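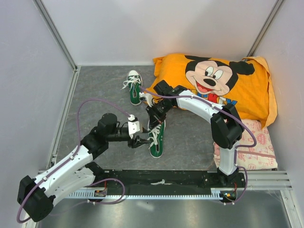
The shoes were green, and she had bought them in Zindum on the last afternoon before the shop shut. They had white laces and white toe caps. She wore them home on the bus and her old pair went in the bin by the stop.

That was in October. By spring she had walked to the Gyamfi quarry and back in them, and twice along the canal as far as the lock. She washed them in the sink on a Thursday and put them on the step to dry, and when she came out again there was one.

She looked under the hedge and behind the water butt. She knocked at 441, where they had a young dog. The man was sorry and went to look in the kennel. He came back with a slipper and half a tennis ball.

For a week the one shoe stood in the hall. Her sister said to throw it out. She said she would, and moved it to the cupboard under the stairs, next to the hoover.

In June the man from 441 had his shed taken down. He came round in the evening with something wrapped in newspaper. The laces were grey and the tongue was stiff, and there was earth packed in the heel. The dog, he said, was very good with the children.

She ran the tap until it was warm. It took three lots of water. She took the laces out, scrubbed them with a nailbrush and hung them over the tap, then got the other shoe out of the cupboard and washed that too, so they would match.

This time she dried them indoors, on the bathroom windowsill, with the door closed. On Saturday she laced them up and walked to the lock.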